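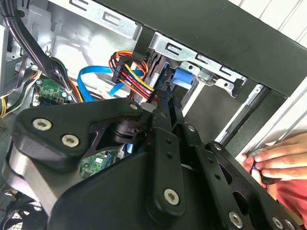 Lendow Workshop Group
Minutes, June meeting, 7 pm

Chair: Auður Lauritsen
Apologies: Thoroddsen, Grelevitz

1. Previous minutes
Accepted with one correction: the Randetti donation was 27 desktop cases.

2. Desktop teardown
Drive bays to be cleared before any other work on a case. Order agreed: SATA data cable off at the drive, power connector off, blue release tab, drive out. Cables are not to be pulled by the wires. Coloured power bundles stay with the supply — cutting them to save time is to stop.
Small circuit boards mounted on the chassis stay in place until labelled.

3. Storage
Shelf B holds up to 20 cases. Overflow goes under the bench, side panels taped on. Grey and black chassis need not be separated.

4. Spending
$792 remaining. Purchase of 4 screwdriver sets approved. Labelling tape deferred.

5. Other business
Grelevitz's query on drive wiping held over. Bench lamp still flickering; Lauritsen to replace the tube.

Closed 8:10 pm. Next session Saturday.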